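Home | Browse topics | Ask the community | House & Repairs | Safety | Log in

Getting a tingle off the shower handle, landlord says it's static. Is it??

Rocío Herrero

Sorry this is long, typing on my lunch break.

We rent the lower half of a two-family on Manzano, old house, built way before either of us was born. Moved in last August. Fine all winter. Then a couple weeks ago I'm in the shower, reach to turn the water down and get this buzz in my fingers. Not a zap. More like when you lick a battery but in your hand. Let go, touched it again (I know), still there. Got out.

My husband said I was imagining it. He showered the next morning and felt nothing. Then the morning after that he did feel it, so now he believes me.

Things I've noticed since:

- Only when standing in the tub with water going. Touch the handle from outside on the bath mat, nothing.
- Worse in the evening. Or at least I think so, I'm not doing a study.
- Kitchen faucet maybe did it once when I also had a hand on the dishwasher. Not sure. Might be in my head by now.
- Lights in the living room get brighter sometimes when the microwave starts. BRIGHTER, not dimmer. Bulb over the couch burned out twice this month. Probably unrelated but putting it in.
- Water heater is electric, a Plelura, in the basement. Was put in before us. There's a newer looking piece of plastic pipe near it where everything else is copper.

Called Erier, the management company. Guy on the phone said it's static from the rug. I said there's no rug in the shower. He said it can "travel". He'll put in a ticket. That was a while ago and no one has come. I called again and got told an electrician visit would be $400 and if they don't find anything it gets billed to us?? Is that even allowed.

We have a kid, she's in kindergarten, she takes baths in that tub. Been washing her at my sister's which is across town and getting old fast.

So what I want to know. Is this an emergency or an annoyance. Can I check anything myself without killing myself. Who do I call if the managment company won't. I have one of those pen testers, a Pureck, it was in a drawer when we moved in. I held it up to the shower pipe and it blinked but it also blinks when I rub it on my shirt so I dont know what that means.

Upstairs tenant is never home so I can't ask if she gets it too.

Thanks in advance. Please no jokes about my husband's electric personality, he already made it.

Visitación Casado

Stop using the tub. All of you, today, and that means the kitchen sink too if you can manage it. Emergency.

I did residential service work for 28 years, retired now, knees. Tingle calls were the ones I'd leave dinner for. Static is a snap and then it's gone. You touched it, let go, touched it again and it was still there, that is current, and it's coming from something that's still feeding it. Skin that's wet doesn't put up much resistance at all and a person standing in a tub has a nice path from hand to feet through the chest. Feeling a tingle means you're already in the circuit. The only question is how much, and that can change with what's switched on in the house.

Now the part of your post that made me sit up. Lights getting brighter when the microwave kicks on, bulbs dying early. You put that last and you should of put it first. That is the classic sign of a bad neutral. Your house gets two hot legs and a neutral from the pole. When the neutral gets loose or corrodes (at the pole, at the weatherhead, in the meter, in the panel, could be any of them) the current that should go home on it looks for another way home. Grounding connections are tied to the neutral in your main panel and in an old house they're tied to the water pipes too. So the pipes start carrying it. Microwave pulls on one leg, voltage goes up on the other leg, lamp on that leg gets brighter. Worse in the evening fits, everybody's home and cooking.

Could be something else. A bad element in the water heater with no good ground on it will do this too. So will a nail through a cable, or somebody's old light fixture touching a pipe in the wall. And that plastic piece you saw may matter a lot, if a plumber cut out copper and put in plastic then he may have cut your pipes off from the ground they used to have. Seen that plenty. Nobody puts the jumper back.

What to do, in order:

Call the power company. The emergency number on the bill, not the billing one. Say these words: "I am getting shocked from my faucet and my lights get brighter when appliances turn on. I think we have an open neutral." Don't say tingle. Say shocked. They send a truck, often the same day, and where I worked they never charged for it. Their side runs up to the house and they'll check it. Doesn't matter that you rent. If the bill isn't in your name call anyhow.

While you wait, shut off the water heater at the panel. It'll be a double breaker, the wide kind with two handles tied together. Dry hands, shoes on, dry floor. If the panel is warm, buzzing or smells like fish or burnt plastic, don't touch it, get out and call the fire department, they would much rather come for nothing.

Unplug the expensive stuff. Computer, TV, anything you'd cry about. If the neutral lets go all the way, some of your outlets can go up way past 120 and things cook. They can also catch fire.

Leave the panel cover ON. Don't take apart the heater. And do not let anybody "fix" it by clamping a wire on some pipe. A ground rod in the dirt won't save you from this either, dirt is a lousy conductor.

Put the Pureck back in the drawer. Those pens are ok for a quick "is this wire live" and a poor way to decide something's safe. They blink off your shirt, like you found, and sometimes they don't blink when they should.

If the power company says their side is good then it's the house side and the landlord has to send a licensed electrician. I'd be surprised if they can stick you with the bill for that but I'm not a lawyer. Call the city or county building inspector, say "electrical hazard in a rental", they have a way of making management companies answer the phone. Write everything to Erier by email so there's a date on it. Include your kid.

Knock upstairs too, leave a note on the door. Same service, same pipes, she's in the same boat and may not know it.

Post back please.

mudroom_mike

had this exact thing in our last place. was the water heater. 2 minute fix once the guy found it, bottom element was shot and somebody had left the ground wire just hanging there. I'd start with that before calling the power company and making a big deal, shut the heater breaker and see if the tingle goes away. if it does theres your answer

also rubber flip flops in the shower lol

Visitación Casado

Mike no. Please don't test it with your body. If she turns off the heater and the tingle gets weaker, all that tells her is the heater was one of the loads, a bad neutral would act the same. And no flip flops. They're wet, her other hand's on a wall, forget it.

Glad yours got fixed.

Rocío Herrero

Update, from my phone, sorry for spelling.

Called the power co emergency line right after reading this. Said it word for word. Woman on the phone changed her tone right away, asked if anyone was hurt, told us to stay off the plumbing. Truck was here before dinner. Two guys. One went up at the side of the house and came down and said the neutral was "hanging on by a hair", all green and crusty where it connects. He put a meter on the shower handle and the drain and got 60 volts with the oven on. He showed me the number. I felt kind of sick looking at it.

They redid the connection outside, no charge. Meter after that was nothing worth talking about, his words. Living room lights are steady with the microwave going, I've been standing here running it empty with a cup of water like a lunatic.

BUT he also said the plastic piece by the heater means our pipes aren't bonded right and that's the landlord's to fix, he wrote it on the tag he left. I sent Erier a photo of the tag. They called ME back, in ten minutes. Electrician is coming in the morning and funny, no mention of the 400 dollars any more.

Left a note upstairs. She texted. She's been getting it for weeks and thought it was a nerve thing in her wrist, she had a doctors appt booked for it.

Still not bathing the kid here until the electrician signs off. Is that overkill? Also should I ask him for anything specific while he's here, outlets in the bathroom are the old kind with no buttons.

Visitación Casado

Not overkill. And I'm sitting down now, thank you for coming back.

Ask him for this: bonding jumper around the plastic section, clamps on clean copper, not painted pipe. Check the main ground to the water line and whether it's still metal where it comes in the house. Check the heater's own ground and test both elements. GFCI in the bathroom, kitchen counter and by the laundry. A GFCI can go on an old two-wire outlet, it's allowed, it gets a little "no equipment ground" sticker and it'll still trip and save you. If he says he has to rewire the whole place first get another opinion. It would NOT have caught this problem by the way, the current was coming in on the pipes and not through an outlet, so don't let anybody tell you buttons on the wall would have fixed it. Get them regardless, hair dryers and phone chargers by a tub are their own story.

Press the test button once a month after that. Most people never do.

Have him look over the panel for scorched spots since it ran like that a while. Anything that was acting weird, fridge, furnace board, write down the model and tell Erier in the same email. Some of it dies later.

And ask for the paperwork, with his license number on it. Keep the tag.
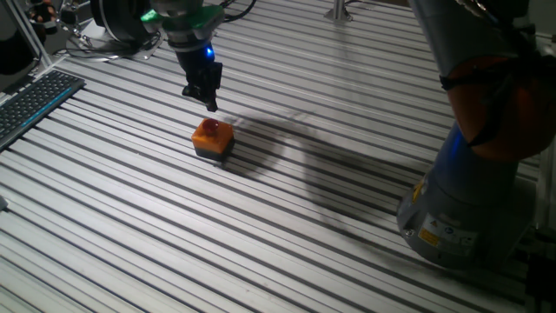 Last thing, learn where your main shutoff is and show your husband, and your upstairs neighbor if it's a shared basement. Put some tape on it with MAIN in big letters. Then go take a shower, after he signs off, you've earned it.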